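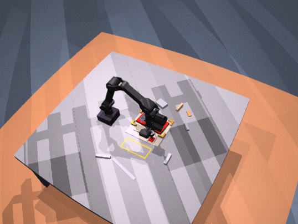 Arm auf heller Tischplatte, Simulation

Schleien mit der Pose: so geht's am Grondano-See

Schleien sind wunderbare Fische, und ab April lohnt sich am Grondano jeder frühe Morgen! Tageskarte und Schonmaße bitte vorher am Aushang in Mukville nachlesen.

1. Stelle suchen: Seerosenkanten und Schilf, gern ganz flach. Beißt dort nichts, zieht 20 Meter weiter.
2. Ausloten: Tiefe so einstellen, dass der Köder gerade den Grund berührt – hier lieber zweimal messen.
3. Anfüttern: 2 Handvoll Futter mit zerschnittenen Würmern reichen völlig.
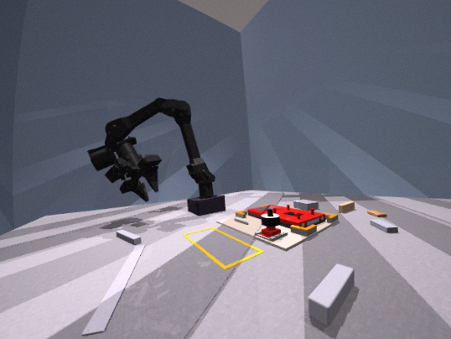

Schwarzer Arm mit Greifer zwischen hohen Wänden

4. Montage: schlanke Pose, feiner Haken, ein kleines Schrotblei kurz davor. Ich fische die Escobar von Brikgate und liebe sie, jede andere leichte Pose tut es auch.
5. Warten: Steigen feine Bläschen auf, ist oft eine Schleie am Platz. Erst anschlagen, wenn die Pose wegzieht.
6. Landen: Kescher nass machen, Hände auch, und den Fisch tief über der Matte halten.
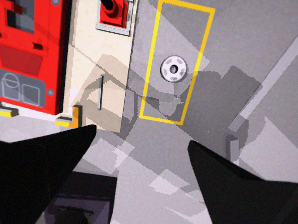
Gast schreibt: Bei mir klappt es mit Mais besser als mit Wurm, da bleiben die kleinen Barsche weg. Und abends beißen sie am Schilf genauso gut!

Mais probiere ich am Wochenende gleich aus, danke!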